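How a Shop Shelf Works

By Calum Skinner

614 shares | 6 comments

Think about the last time you went to a shop to buy a snack. You probably walked down an aisle, looked along the shelf, found the one you wanted and put it in the basket. It may have taken you less than a minute. A lot of thinking goes into that shelf before you get there.

First, the shelf itself. Most shop shelves are made from a few simple parts. There is a flat part that holds the goods, called the deck. There is a panel at the back so that things don't fall off behind. Along the front there is often a strip, and this is where many shops put the price labels. In a big supermarket the strip might be many metres long, made from shorter pieces that sit end to end. If you look closely you can often find the joins.

Shelves in shops are often grey, white or black. These are quiet colours. Snack packets are usually bright, and a bright packet is easier to see when the shelf around it is plain. 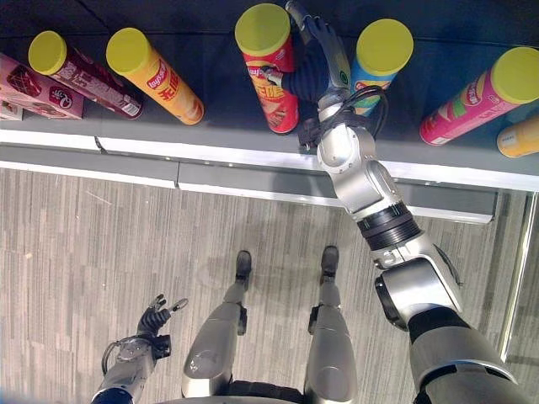

Now for the packets. Chips come in two main kinds of packaging. One is the bag, which is light and soft and has gas sealed inside to cushion the chips. The other is the canister, a tall tube with a lid on the end. Chips sold in canisters are often all the same shape, so they can be stacked one on top of another like saucers. That is why they fit in a tube.

A canister has some good points. It is stiff, so the chips inside are harder to crush. It has a lid, so you can close it and save some for later. It also takes up the same amount of room every time, and this is useful to the people who fill the shelves. They can work out how many will fit in a row before they start.

A canister has one bad point, and you can test it at home. Stand a canister on its end on a table and it stays where you put it. Lay it on its side and give it a little push. It rolls. A box doesn't do this because it has flat sides. Shops usually stand their canisters up for this reason, and it lets more of them fit in the row as well.

Why so many colours?

If a company makes one kind of chip in several flavours, the tubes may all be the same size with the same lid. The wrapper is the part that changes. Each flavour gets its own colour, so a shopper can find it from a few steps away without reading the words.

The colours are not the same everywhere. In one country, green might mean sour cream. In another it might mean cucumber or lime. Chips are sold all over the world, and the writing on the wrapper is in the language of the place where they are sold. You might not be able to read a wrapper printed in Chinese, but you may still know the logo, because companies try to keep their logo looking much the same wherever they sell.

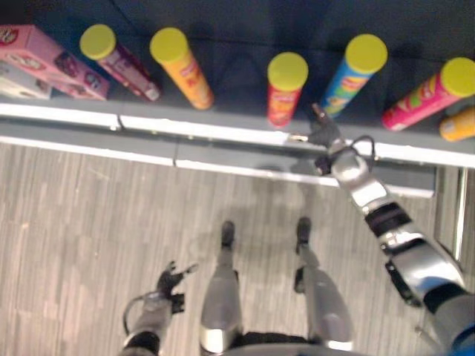 Canisters with matching lids and different wrappers, with boxed snacks at the left end.

Facing up

When shoppers take things, they leave gaps. They also pick things up, change their minds and put them back crooked. By the afternoon a shelf can look quite messy. Somebody who works in the shop has to fix it, and the job has a name. It is called facing up.

To face up a shelf, you do these things:

Stand up anything that is lying down or leaning.
Turn each packet so the front faces the aisle.
Bring the packets at the back forward to fill the gaps.
Put anything that belongs somewhere else back in its own place.

I visited the Govindasamy family's grocery shop in Tollotwood one Monday to watch this being done. The shop has roughly 2000 different things for sale. The snack aisle is faced up twice a day, once before opening and once at four o'clock, after the school crowd has been through. Mrs Govindasamy told me that the low shelves get untidy first. Small children can reach them.

She also has a plan for each shelf, drawn on paper. It shows where every product goes and how much space it gets. The proper name for this is a planogram. The things that sell quickly are given more room so they don't run out before the next delivery.

Try it yourself

You can face up a shelf in your own pantry. Ask an adult first. Choose one shelf and take everything off it. Wipe it down. Put the tall things at the back and the short things at the front, with the labels facing out. Keep things of the same kind together. If something is round, stand it on its end.

Leave it for a week and then look again. See which things have moved and which are still where you put them.

1081 readers found this helpful
Share this page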